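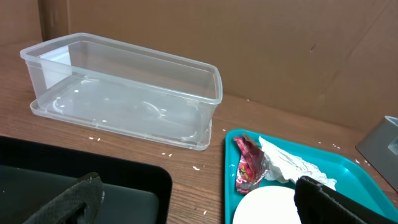
Polura box, empty, standing on its lid.

Ticket: Polura storage box, lid opens again at one corner
Opened by: Burgi Egger
Handled by: Remo Oberholzer, Warnomside customer help
Opened: Feb 1, 2021
Status: closed

Burgi Egger wrote:

Good morning. I bought a set of Polura boxes with lids in September from the Bachmann shop. Since last week one lid does not stay closed. I press all four corners, I hear the click on three of them, and the fourth one comes up again after a few minutes. It is always the same corner of the lid, also when I turn the lid the other way.

I use the box for cooked rice in the fridge. The rice gets dry and hard on that side, so the air is coming in. I have washed the box by hand and in the dishwasher, both on the upper rack and on the lower rack. I did not see any crack.

Can I buy only the lid? The box itself is good and I do not want to throw it away.

Remo Oberholzer wrote:

Hello Burgi, thank you for the clear description. Before we speak about a new lid, please tell me the following:

Which dishwasher program did you use, and at what temperature?
Was the lid lying flat in the machine, or was it standing between the plates?
Do you close the box while the rice is still warm?
Do you have a second lid of the same size, and does it close on this box?

Please also put the lid on a flat table with the raised edge up, and press on each corner with one finger. If it rocks, write me which corner.

Burgi Egger wrote:

The program is the intensive one, 70 degrees. My normal program is 60 but I had pans in it. The lid was on the lower rack, standing, and I think a heavy plate was leaning on it. The rice is sometimes a little warm when I close the box, I admit this.

I have a second lid, from the other box of the same size. It closes perfectly on this box. The first lid does not close on the other box either. So it is the lid.

On the table it rocks a little, at the corner that comes up. It is a very small movement – I would not have noticed it without your question.

Remo Oberholzer wrote:

That was a useful test. The box is fine and the lid has changed its shape. For Polura lids we say 60 degrees and the upper rack, lying flat. With a small bend like yours there is a method that often helps:

Hold the lid under hot water from the tap for 2 minutes.
Lay it on the table with the raised edge up.
Put the empty box on top of it, with the opening of the box up.
Put something heavy in the box. A bag of flour is good.
Leave it for 10 hours, then try the corners again.

Please wipe the table first. A grain of rice under the lid will press into it.

Burgi Egger wrote:

I did the method last night with a bag of flour and one of sugar. This morning I took the bags out and left the box standing on the lid until I had time. We had rice for lunch and there is already some on the table again, but I wiped the table before I started, I promise.

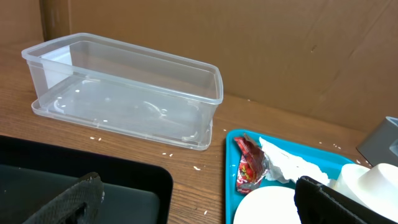
Box on the lid again, with nothing in it. Rice grains on the table.

Result: the lid does not rock now. When I close the box I hear four clicks. I waited one hour and the corner came up again, but less than before. I can slide a sheet of paper in there, before it was more like a coin.

Should I repeat it?

Remo Oberholzer wrote:

Yes, one more time, with the same water and the same weight. Let the lid become fully cold before you take the weight away, and go directly to the test with the paper. If the paper still goes in, I will send you a lid. We have this size in stock, and you do not need to send the old one back.

Burgi Egger wrote:

Second time done. The paper goes in at the corner but it stops halfway. For flour or pasta this is enough, for rice in the fridge I would prefer a new lid. I will keep the old one for dry things.

My address is the same as on the order. The delivery man should ring at Julon, it is the name on the door.

Remo Oberholzer wrote:

The lid is on its way, free of charge, name on the label: Egger at Julon. I added to our help page that a lid should not stand on the lower rack. Closing the ticket – you can answer to this message and it opens again.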